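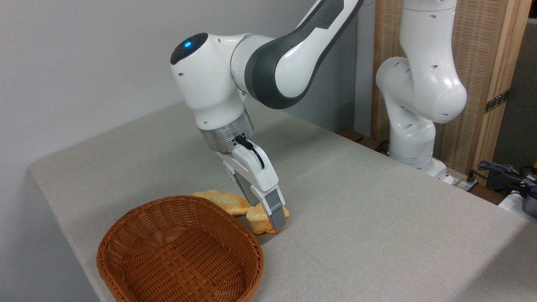
Sun 2 September. Casein glue, batch 5, carried over from the Vundumberg notes. Batch 4 went lumpy overnight and I have binned it. Milk powder from Rosales this time, 25 g to the pot, soaked cold before the lime went in. The colour I am after for the finished film is a plain light grey, close to the tabletop, so that any yellowing shows up against the white test card. At the moment it dries creamier than that. More chalk next time, and sift it first.

Thinned half the batch and brushed it on beech offcuts, 3 coats, sanding lightly between the second and third. The Jendetti brush sheds. Picked out the hairs with tweezers and left the marks.

Clamped joints: 182 minutes in the press, then out on the rack. End grain to end grain failed by hand, as it did in January. Long grain held and took splinters from both faces when I split it with the chisel. Hiltus lime is coarser than the old tub and wants longer stirring, or a finer sieve.

Smell is acceptable. Lid on, bottom shelf of the fridge, labelled.

To do: repeat with the soak doubled. Weigh the lime properly and stop using the spoon. Order sieve mesh. Check the offcuts for mould before anyone stacks them with the good beech.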